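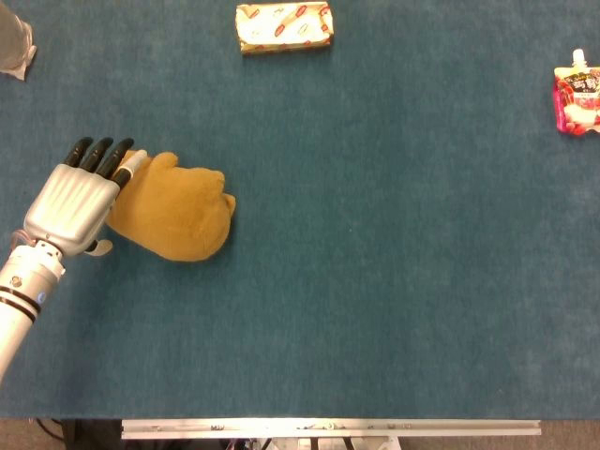 Zastport Toy Library – Frequently Asked Questions

Who can join?
Anyone who lives or works in Zastport and looks after a child under 10. Grandparents, foster parents and licensed home daycares can all have their own card. Bring a photo ID and something with your current address on it.

What does it cost?
A family card is $10 a year. Daycare cards are $97 a year and allow more toys out at once. There is no charge per toy.

How many toys can I borrow, and for how long?
Family cards can have five items out at a time, for three weeks. You can renew once, unless another family has a hold on the item. Large ride-on toys count as two items.

How big is the collection?
The catalog currently lists 452 items. Most are puzzles, building sets, dress-up clothes and pretend kitchen pieces. We also have a shelf of board games for school-age children, and those go out in the zip bags they are stored in. Please keep the bag.

Can I borrow stuffed animals?
Yes, but only the ones with a green tag. The others stay in the play corner. Green-tag animals are machine washed on cold after every loan, so they may be off the shelf for a few days after you see them returned in the catalog.

Do I need to clean toys before I bring them back?
Wipe hard plastic with warm soapy water and let it dry fully. Do not put anything in the dishwasher, including play dishes. Leave fabric items to us. If someone in your house has had a stomach bug or head lice, tell the desk when you return the toy – there is no fee for this.

What if a piece goes missing?
Look under the couch first, then let us know. Roughly 100 puzzle pieces come back to us late every year, often in a coat pocket. We hold incomplete items for a month before charging. A single lost piece is $1, and a lost main part is charged at the replacement price shown in the catalog.

What if a toy breaks?
Normal wear is expected and you will not be charged. Bring back all the parts, even small ones. Please don't glue it yourself.

Are batteries included?
No. The battery size is printed on the label. Take the batteries out before returning the toy.

How do I place a hold?
Log in to Clillix with your card number and choose "Hold." You will get an email when the toy is ready, and we keep it at the desk for four days. If you forget your password, we can reset it in person or by phone.

Where can I return things?
At the front desk, or at the Yorath branch during its open hours. The book drop is too narrow for toys. Puzzles left in it have opened on the way down.

Do you take donations?
Complete toys in good condition, yes. We can't accept used stuffed animals, car seats, cribs or anything that has been recalled. We are not taking donations in December – there is no storage space left by then.

Page updated Sat 22 November

Contact the desk | © Zastport Toy Library | Back to top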